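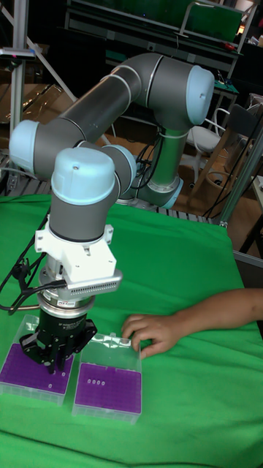 Caderno de bancada, célula de reposição de pontas
Julho, turno da manhã
Entrada: G. Talavera. Notas do turno anterior: K. Padilla.

Ponto de partida. A célula serve a linha de preparação de placas, até agora abastecida à mão. O trabalho manual consistia em completar caixas de pontas parcialmente usadas com pontas de outras caixas, para não deitar fora meias caixas no fim de cada série. Quem fazia: as duas pessoas do turno de preparação, por rotação. O que interessa neste caderno é saber que parte desse trabalho sai das mãos delas, que parte fica e o que aparece de novo.

Estado às 8h40. Braço referenciado, garra referenciada, pano verde esticado e preso de novo. O pano tinha deslizado para o lado da cadeira branca durante a noite ou na limpeza. Não há registo. Peço que se anote na folha quando alguém mexer no pano, porque a altura de referência da grelha foi tirada com ele esticado e uma dobra debaixo da caixa chega para a garra bater na borda do furo.

Configuração usada: caixa de origem à esquerda, caixa de destino à direita, as duas sem fixação mecânica. Posicionamento feito pelo operador, com a mão no canto exterior da caixa de destino enquanto o braço trabalha na caixa da esquerda. Velocidade reduzida em todo o percurso acima das caixas. Modo colaborativo ativo, limite de força no valor que a Nadja Kaufmann deixou validado. Não alterar esse valor sem falar com ela.

Série A, 60 transferências.
Duas falhas de preensão, ambas na fila mais afastada do operador. Em ambas a garra fechou acima do colar da ponta. Repetição manual do ponto com menos altura resolveu. Fica por confirmar se é a grelha que está empenada ou a caixa que assenta mal. O Kenneth trocou a caixa por outra do mesmo lote e a falha não voltou na meia hora seguinte, mas a amostra é pequena e ele próprio não quer concluir nada disto.

Série B, 193 transferências.
Interrompida por paragem de proteção. Causa: o cabo preto que sai do acoplamento da garra ficou preso numa prega do pano no regresso, e o controlador leu a resistência como contacto. O comportamento do controlador foi correto. O encaminhamento do cabo não está correto. Hoje sai do lado esquerdo e arrasta sobre a mesa. Proposta: subir o cabo ao longo do punho, com folga suficiente para a rotação da última junta, e prender com fita têxtil. Nada de abraçadeiras de plástico apertadas, já partimos um condutor assim na célula da Otard.
Retomada às 10h15, a partir da posição guardada. A retoma obriga a confirmar visualmente qual foi a última ponta colocada. O programa não sabe.

Série C.
Não feita. Tempo gasto no cabo.

Observações sobre o trabalho das pessoas

1. Mão sobre a caixa. É o ponto que mais discussão deu. No procedimento escrito, o operador coloca a caixa, recua e carrega no arranque. Na prática, toda a gente segura a caixa de destino pelo canto. A Shiela Macaraeg, que fez a maior parte do turno, explica que a caixa se desloca uns milímetros quando a ponta entra justa e que, se não segurar, tem de realinhar a cada fila. A análise de risco cobre o contacto ocasional com a mão. Não foi escrita para uma mão permanentemente dentro da área de trabalho. São duas coisas diferentes e a folha atual só trata da primeira.
Enquanto alguém estiver a segurar a caixa, essa pessoa está ocupada. O ganho de tempo apresentado na proposta inicial contava essa pessoa como livre. O valor tem de ser refeito.

2. Postura. Antes: pulso dobrado e polegar em pinça durante toda a tarefa, queixas conhecidas, duas pessoas com registo na medicina do trabalho. Agora: braço estendido sobre a mesa, ombro sem apoio, pouca repetição mas carga estática. A Shiela refere cansaço no ombro ao fim da série B, nada no polegar. Não sei se é uma troca favorável. Pedi que se anotasse ombro e polegar em separado, no fim de cada série, durante o resto do mês.

3. Atenção. Na tarefa manual, conversa-se. Com o braço em movimento, ninguém conversou durante as primeiras séries. O Gerardo Ocampo, do turno da tarde, diz que isso passa ao fim de uns dias e que depois o problema é o contrário: deixa-se de olhar. Nos registos dele da semana passada há uma fila inteira vazia que só foi apanhada no controlo da placa. O braço tinha feito os movimentos todos, sem pontas na garra. Falta deteção de presença. Enquanto não houver, a inspeção visual da caixa completa é obrigatória e tem de ter nome de quem a fez.

4. Quem sabe ensinar pontos. Neste momento, o Kenneth e eu. Se a caixa muda de altura (mudança de fornecedor, por exemplo), a célula para até um de nós aparecer. O turno da tarde voltou ao enchimento manual por esse motivo na última mudança. O Gerardo pediu formação em ensino de pontos para ele e para mais uma pessoa. Apoio o pedido. Trata-se de trabalho qualificado e devia ficar escrito na descrição de funções, com o nível correspondente. Passei o assunto à Nadja, que o leva à reunião com a Velley.

5. Tarefas que continuam manuais. Abrir e fechar tampas, retirar a película, ler o lote, rejeitar pontas tortas. A rejeição de pontas tortas era feita pelo tato e agora não se faz. A operadora só vê a ponta quando já está na grelha de destino. Abri ponto no registo de qualidade.

Comparação com Cabanatuan. A célula de lá usa gabarito metálico com batentes e não precisa de mão nenhuma sobre a caixa. Pedi o desenho. Responderam que o gabarito foi feito para outro modelo de caixa, com base mais larga, mas que mandam o ficheiro e a lista de material. Com batentes em dois lados e uma mola lateral devemos resolver o ponto 1 e uma boa parte do ponto 2. A oficina de Paltamholm aceita a peça se o desenho for fechado este mês. Orçamento disponível sem aprovação adicional: 400 euros. Deve chegar para o gabarito, não chega para gabarito e sensor.

Ordem que proponho:
Primeiro o gabarito. Tira a mão da área e liberta a pessoa.
Depois o encaminhamento do cabo, que é mais rápido mas não muda nada no posto enquanto houver alguém a segurar a caixa. Corrigido: o Kenneth discorda e tem razão quanto à paragem, o cabo faz-se já, é uma hora de trabalho.
Sensor de presença no pedido seguinte.

Notas soltas
A cópia do programa que está no controlador tem um ponto de aproximação mais baixo do que a versão guardada na pasta. Alguém corrigiu na consola e não guardou. Guardei a do controlador com outro nome e deixei as duas.
Os cabos junto à base do braço, pretos e amarelos, precisam de etiqueta. Hoje segui um até ao fim à mão para saber o que era.
O botão de retoma fica do lado oposto ao operador que segura a caixa. Quem para a meio tem de largar a caixa, dar a volta e perder o alinhamento. Mudar o botão ou duplicá-lo.
A folha de turno tem uma coluna "intervenções" que cada um preenche à sua maneira. O Gerardo anota só paragens, a Shiela anota também os realinhamentos. Os dois turnos não são comparáveis até isto estar definido. Definição provisória: intervenção é qualquer ação que não esteja no procedimento, incluindo tocar na caixa depois do arranque.

Para o turno da tarde
Gerardo: série C com a mesma altura de aproximação, caixa de destino do lote novo. Se a fila de trás falhar outra vez, parar e medir a grelha antes de corrigir o ponto. Não corrigir na consola sem guardar.
Pano: verificar antes de cada série.
Cabo: o Kenneth trata dele antes das 14h. Correr um ciclo em vazio, a velocidade reduzida, até ao fim da rotação do punho, antes de pôr caixas na mesa.

Acrescentado às 13h20. Cabo refeito, ciclo em vazio sem contacto. A folga parece curta na posição de repouso, deixei fita a mais para se poder ajustar. K.P.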